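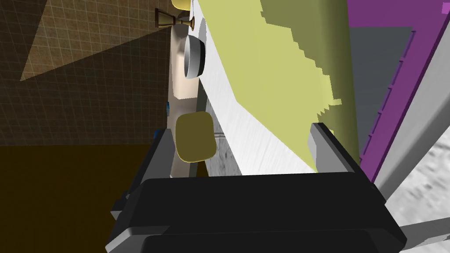
Pale yellow-green cloth over a white panel

About Gurico

We're a home fabric shop and sewing school in Flaltville, and we love what we do! Gurico opened with 2 sewing machines, one cutting table and a wall of cotton remnants (we still have a soft spot for remnants). Today we stock more than 300 fabrics for curtains, cushions, tablecloths and slipcovers, and we'll cut any of them to the length you need, even if that's just enough for one napkin.

Most of our everyday cottons come from the Okabe line, which washes well and takes a crease nicely. For heavier jobs like window seats and dining chairs, ask to see the Karnach canvas. It comes in 21 colors, and yes, you can take swatches home and live with them for a week. 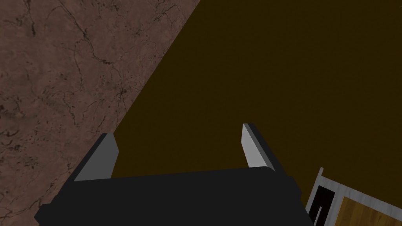

Classes and Open Sewing

Our beginner class starts with threading the machine and ends with a lined curtain you can hang up. Never touched a bobbin? Come anyway! We keep classes small so everyone gets help when the tension goes funny, and the class fee covers your thread, your lining and

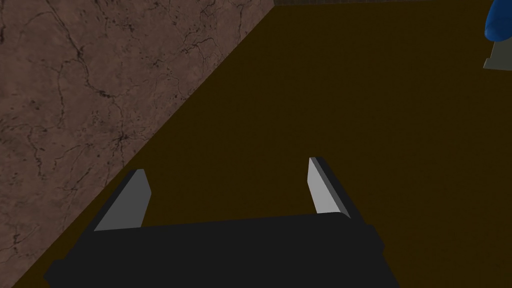 enough practice fabric to make all the mistakes you like. Open sewing runs in the evenings, with a pot of tea going and plenty of people around to argue with about zippers.

Last year 248 people took a class with us, and many of them still drop by to show us what they've made. Please do the same, we really want to see it.

Page updated 6 August 2021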